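Hunside Lantern Weekend is back, and the lineup is up

27 April 2023

We've been sitting on this one since March and we're so glad we can finally share it! The Hunside Lantern Weekend returns to the old grain docks this summer, with two full nights of music, shadow puppetry, dance and light pieces spread along the canal. If you came last time you'll remember the brass band playing from the barge (we still hum that closing tune), and yes, the barge is coming back.

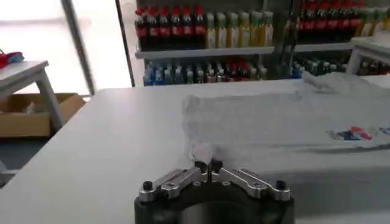

The main stage moves to the north end, where the ground is flatter and the sound doesn't bounce off the warehouse wall. Flindier open on the first night with a long set of slow, droning folk songs, and they're bringing a choir with them. Ravn close the second night. We caught them in a tiny basement over the winter and came out grinning, so hearing them outdoors with a proper sound system should be something else.

Between the sets, wander down to the Zuldale tent for the workshops: paper lantern making, hand drumming, and a printmaking table that ran out of ink last year because people wouldn't leave it. There's plenty more ink on order this time.
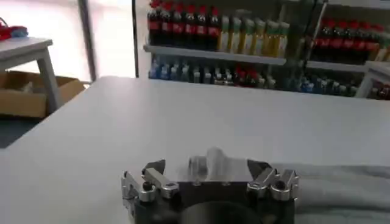 The lantern walk itself starts at 9 on the second night from the footbridge. There's room for around 240 walkers, and children under 4 are welcome in a carrier or on shoulders (the towpath gets bumpy for strollers past the lock). Dress for the water, it gets chilly down there even after a hot day.

Weekend passes and single night tickets are both on sale at the Hunside box office and on the festival site. Camping is separate and has its own page, with the map, the quiet field rules and the shuttle times. The food stalls will be listed next month, including the dumpling stand so many of you wrote in about.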